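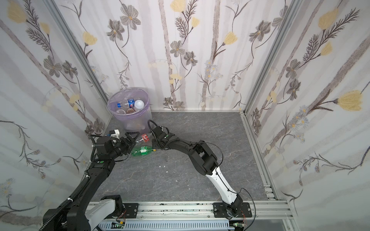 The second period of the Callora project in Tesarholm is finished, and with this report we wish to inform the Viklund fund how the work with drink bottles has developed. The goal is the same as in our application: fewer bottles in the mixed trash, and less time spent on bending down to pick them up. In the wastebasket in the corner you find a Pepsi bottle with a blue label together with other drink bottles, and a green bottle with its yellow cap on is lying on the floor. Such a mix is typical for what we meet in the shared rooms, and it explains why we have written the new sorting rules for the whole bottle, with cap and label.

Print this page | E-mail this page

What has been done

During 13 weeks we have collected 540 bottles and cans from the shared rooms. All of them were entered in the list by type and by room. In January the numbers were lower than we planned, as two of the rooms were closed for painting. After this the collection went back to its normal level.

The baskets are now emptied on Thursday instead of Monday. Siv Magnusson proposed the change, and it has worked well, although the staff in the north building needed a couple of reminders in the beginning.

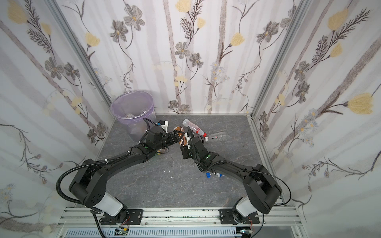
We also tried thinner liners from Trelter. They are cheaper, but they slide down when the basket becomes heavy, and then the liquid that remains in the bottles runs to the bottom. For the next period we would like to return to the former liners – the difference in price is small and the cleaning takes much less time.

Caps are still an open question. Our rule says that the cap stays on the bottle, but the older notice beside the sink says the opposite. A new notice is written and waits for printing.
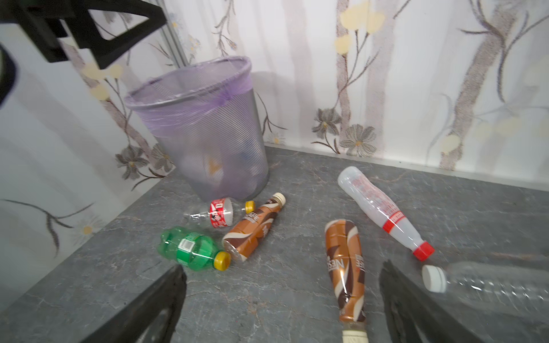 Costs

The costs for liners, baskets and printing are inside the budget. We have bought 30 baskets, and 3 of these are kept as a reserve. The money for training is not used yet, and we ask for permission to move it to the next period.

Next steps

– Print and put up the new notice about caps
– Order the former type of liners
– Hold the training that was postponed, one hour in each building
– Send the full list of rooms to the fund

Questions about the list can be sent to me or to Siv Magnusson.

Idun Granström

Filed under: Project reports, Waste and recycling

Home | Projects | Reports | Contact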